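Piver hand-held gripper rig

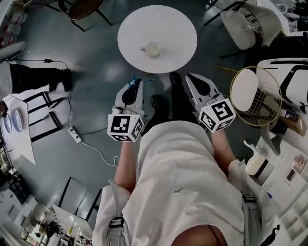
The Piver rig is a body-worn recording set used at the Mevbridge site to capture manipulation data for training robot arms. It is made up of two hand-held grippers, a head camera, and a backpack that carries the recorder and battery. The operator holds one gripper in each hand and carries out household tasks with them, and the motion of the grippers is later recovered from the video. Each gripper has a white plastic body and black rubber-padded fingers, and carries a white cube printed with fiducial markers above the wrist. With the arms held forward in the starting posture, both cubes show two marked faces to the head camera. The rig is set up at the start of each shift, checked between sessions, and serviced on a fixed cycle.

Overview

The rig was assembled at Mevbridge by a group led by Amarachi Briggs. It replaced an earlier single-handed version, which had no backpack and recorded to a computer on a cart. The grippers have no motors. The fingers are closed by a trigger linkage and opened by a return spring, so the force on an object comes from the operator's hand. Finger opening is measured by a sensor at the linkage pivot and logged with the video.

The recording software is called Okonkwo. It starts and stops the camera, logs the finger sensors, and runs the checks described below. Files are processed after the session on a separate machine, and the operator does not see the recovered motion while working.

Components

Grippers. The two grippers are mirror images and are not interchangeable between hands. The body is a two-part shell closed with screws from the inner side. The fingers slide on a pair of short rails and are joined by the linkage, so that both move by the same distance. The finger pads are wear parts. They are bonded to a thin carrier that can be removed without opening the shell.

Marker cubes. Each cube carries a different set of patterns, which allows the software to tell left from right when the hands cross. The cube sits on a short post with a locating pin. The position of the cube relative to the fingertips is stored in the calibration file, and any movement of the post makes that file invalid.

Head camera. The camera is worn on a band and tilted down. The tilt is set for each operator and locked with a thumbscrew. Focus and exposure are fixed in Okonkwo and are not adjusted at the start of a shift.

Backpack. The pack holds the recorder, the battery, and a strain relief for the sensor and camera leads. The straps go over both shoulders and are adjusted with buckles. The pack is worn high, with the lower edge above the waist, so that the operator can sit down and bend without the recorder shifting.

Setup

The operator puts the pack on first and adjusts the straps with the arms lowered. Leads are routed behind the shoulders and down the back of each upper arm, leaving enough slack for a full reach. A lead that crosses the chest can cover a marker face when the arms are drawn in.

The head camera is then fitted. Looking straight down with the forearms extended, the operator should have both cubes and both sets of fingers in view, with clear space outside each hand. If one cube is close to the edge, the band is rotated. If both are close to the bottom, the tilt is increased by one click and the test repeated.

The finger sensors are zeroed with the fingers fully open, then read again with the fingers closed on a steel gauge block. Okonkwo compares the reading with the stored value and reports a pass or a fault for each hand. A fault on one hand only is usually a lead that has not been pushed fully home. A fault on both hands points to the recorder input.

The final step is the marker check. The operator holds each cube in front of the camera and turns it slowly until every face has been seen. The check requires 820 valid detections for each cube and ends without further input when the count is reached. It is stopped and marked as failed after 75 seconds. The usual causes of failure are glare from overhead lamps, a dirty face, or a sleeve lying against the cube. Short or rolled sleeves are advised for this reason.

Work area

Sessions are recorded in furnished rooms, and the furniture is left in place between tasks. The walking route is agreed on before recording starts. Extension leads and power strips on the floor are moved out of the route or taped down, as the operator's view of the feet is partly blocked by the hands and grippers. The rig itself is battery powered and has no cable to the wall during recording.

Glossy table tops can reflect the marker patterns. The software rejects most reflections by size, but a reflection close to the real cube may be accepted. Where this occurs, the table is turned or the nearest lamp is switched off.

Routine care

Finger pads are wiped with a damp cloth after each session. Solvents are not used, as they soften the bond between pad and carrier. Pads are replaced when the surface pattern has worn smooth at the tip, and both pads of a gripper are changed together.

Cube faces are cleaned with a dry lens cloth. The patterns are printed on matte film, and rubbing in one spot will polish it. A face with a shiny patch, a lifted corner, or a scratch across a pattern border is replaced. The film is cut with a steel rule and applied from one edge with a plastic scraper. A bubble under a pattern is not pierced; the film is removed and a new piece applied.

The linkage pivots are given one drop of light oil per gripper at each service. Excess oil migrates to the finger rails and collects dust there. The rails are run dry.

The battery is exchanged when the charge shown in Okonkwo falls below the shift limit. It is not charged in the pack. Spare batteries are stored at 80 percent charge.

Repair

The most common repair is replacement of the return spring. A weak spring leaves the fingers slightly closed when the trigger is released, and the sensor then reports an offset at zero. The shell is opened on the bench with the cube and post left attached. The old spring is lifted out with a hook, and the new one is seated at the trigger end first. The shell screws are tightened evenly by hand, starting with the pair nearest the fingers. Tightening the rear pair first pulls the rails out of line and makes the fingers stick near full closure.

A loose cube post is the second most common fault. It appears in the processed data as a small, regular shake of one hand and is often first noticed by the people reviewing the files. The post is removed, cleaned, and refitted with fresh thread-locking compound. The gripper is then recalibrated before it returns to use.

Broken sensor leads are replaced whole. Spliced leads were tried on the early units and failed again at the splice within a few sessions.

Calibration

Calibration is carried out on a fixture known at Mevbridge as the Bultitz. It holds one gripper at a time by the shell, with the fingertips against a fixed stop, in view of the head camera on a stand. The fixture turns the gripper through a set of positions while the camera records the cube. A full run takes 1287 images per gripper. The software fits the cube-to-fingertip offset and reports the remaining error.

A run with an error above the limit is repeated once. If the second run also fails, the post and the cube faces are inspected before a third is made. The new file replaces the old one on the recorder, and the old one is kept in the archive with the gripper number and date. Recordings made between the last good calibration and a failed one are marked for review.

Service records

Each gripper has its own record, kept by Fatima Balogun, listing pad changes, film changes, springs, leads, and calibration runs. The left and right grippers of a set are recorded separately, although they are normally issued as a pair. When one is away for repair, the other may be used with a spare of the opposite hand, provided that both calibration files are loaded and the marker check has been repeated.

The current service sheet is dated 12th October. It added the rule on tightening order for the shell screws and removed the earlier instruction to oil the finger rails.

See also

Fiducial marker
Hand-eye calibration
Parallel gripper
Strain relief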